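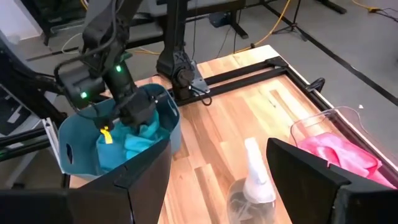 Photo: Tawfik Archive / Trimine

The pump at Clurnach was rated for 300 liters a minute. On the night shift it moved 232. The operator entered the figure in the log, closed valve 4 and waited for the needle to settle.

It did not settle. The operator opened the casing, found no blockage and entered that as well. The manual, issued by Geker, gave 144 causes of low flow, listed by likelihood. The last was "no water remaining."

The operator walked down to the reservoir with a lamp and a measuring pole. The pole touched gravel at the first mark – then at the same mark farther out. A boat lay on its side near the intake.

Back in the pump house, the operator wrote down the cause number, signed the page and left the pump running until the shift ended.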